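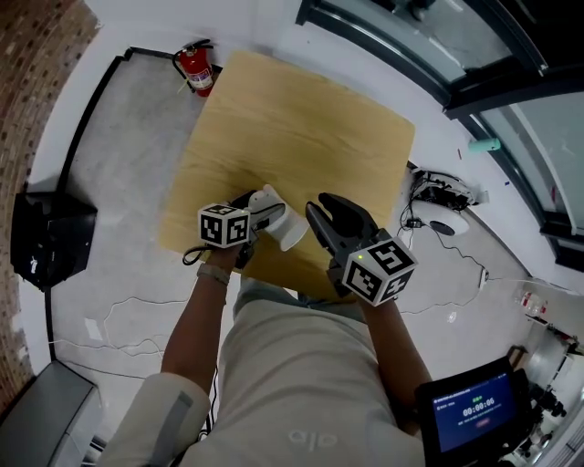 Muss man Linsen für den Schnellkochtopf vorher einweichen?
Rote und gelbe Linsen kommen direkt in den Topf, nur gut abspülen. Bei Berglinsen lohnt sich eine Stunde im kalten Wasser, wenn sie gleichmäßig weich werden sollen. Kichererbsen weiterhin über Nacht.

Kochkreis Gundport
Protokoll des Treffens vom 2. April 2026
Beginn: 18.30 Uhr, Ende: kurz nach 21 Uhr
Leitung: Margit Halvorsen
Protokoll: wie beim letzten Mal reihum, diesmal ich (B. K.)

TOP 1: Protokoll vom Januar
Ohne Änderungen angenommen. Nachtrag zum Brotrezept: Es waren 12 g Salz, im Protokoll standen 21. Wer es schon gebacken hat, weiß Bescheid.

TOP 2: Eintopfabend in Milamville
Die Zusage ist da! Wir dürfen die Küche im Gemeindehaus Milamville den ganzen Samstag nutzen, mit beiden Herden und dem großen Kühlraum. Die Freude war groß, auf diese Küche hoffen wir seit dem vergangenen Sommer. Margit hat den Vertrag mitgebracht, die Miete samt Endreinigung beträgt 503 Euro. In der Kasse liegen derzeit 1598 Euro, das geht also gut. Zustimmung einstimmig.

Gekocht werden drei Eintöpfe:
Linseneintopf mit Sellerie und Senf (vegan)
Hühnereintopf mit Graupen
Kichererbsen mit Spinat, Kreuzkümmel und Zitrone (vegan)

Über den dritten Topf wurde länger gesprochen. Zur Wahl stand auch eine Kartoffelsuppe mit Majoran, die beim Probieren im Januar wirklich wunderbar war, aber beim Warmhalten dick wird und ansetzt. Abstimmung: Kichererbsen mit deutlicher Mehrheit. Die Kartoffelsuppe kommt im Herbst dran, versprochen.

TOP 3: Probekochen
Linseneintopf: Die Fassung mit zwei Esslöffeln mittelscharfem Senf, erst nach dem Garen eingerührt, hat alle überzeugt. So viel Geschmack aus so wenigen Zutaten! Garzeit für Berglinsen auf Stufe 2: zehn Minuten, danach den Druck von selbst abbauen lassen. Beim schnellen Abdampfen sind uns die Linsen aufgeplatzt. Sellerie bitte kleiner schneiden als bisher, höchstens ein Zentimeter. Essig nur am Tisch dazugeben.

Hühnereintopf: Schenkel mit Knochen, keine Brust. Die Graupen wurden diesmal getrennt gekocht und kamen erst zum Schluss hinein, die Brühe bleibt dadurch schön klar (und sie duftete so gut, dass schon vor der Pause die Ersten mit dem Löffel am Topf standen). Offen ist noch die Menge Lorbeer. Zwei Blätter waren zu wenig, fünf schmeckten nach Hustensaft.

Kichererbsen: Spinat wirklich erst nach dem Öffnen des Deckels unterheben, die Resthitze reicht völlig aus. Der Abrieb einer Zitrone hat das Ganze richtig zum Leuchten gebracht. Es gab den Wunsch nach mehr Schärfe. Beschluss: mild kochen, Chiliöl separat hinstellen.

TOP 4: Töpfe und Dichtungen
Der große Topf von Rao dampft am Rand. Neuer Dichtungsring ist bestellt, bis dahin bitte nicht unter Druck benutzen, als normaler Suppentopf ist er in Ordnung. Margit hat noch einmal vorgeführt, wie man den Ring herausnimmt und das Ventil durchspült. Mehrere haben das zum ersten Mal selbst probiert, und es geht viel leichter als gedacht. Weiterhin gilt: höchstens zwei Drittel füllen, bei Hülsenfrüchten und Graupen nur bis zur Hälfte.

TOP 5: Rezeptheft
Das Heft wächst! Auf unserer Seite wurde die Rohfassung seit Januar über 2137-mal aufgerufen, damit hatte keiner von uns gerechnet. Für die gedruckte Ausgabe fehlen die Brühen und ein Kapitel über Reste. Der Kochkreis Caliddale hat angeboten, sein Rezept für Fischsuppe mit Fenchel beizusteuern. Sehr gern angenommen. Mengen bitte einheitlich für vier Personen und in Gramm, keine Tassen. Bei jedem Rezept die Zeit fürs Druckaufbauen mit angeben, danach wird ständig gefragt.

TOP 6: Verschiedenes
Gefrierdosen vom letzten Treffen stehen noch im Regal neben der Spüle, bitte mitnehmen.
Wer Liebstöckel übrig hat: Ableger sind sehr willkommen.
Anregung für den Sommer: ein Abend nur mit kalten Suppen. Gurke mit Dill und Buttermilch wurde sofort genannt, außerdem eine Melonensuppe, auf die ich persönlich sehr gespannt bin.

Aufgaben
Vertrag unterschreiben und zurückschicken: Margit Halvorsen
Linsen und Kichererbsen bestellen: Einkaufsgruppe
Lorbeerfrage klären, noch einmal mit drei Blättern kochen: B. K.
Dichtungsring einsetzen und Topf mit Wasser testen: wer beim nächsten Mal zuerst da ist

Das nächste Treffen findet wieder in der Lehrküche statt. Bitte Schürze, Schneidebrett und ein eigenes Messer mitbringen.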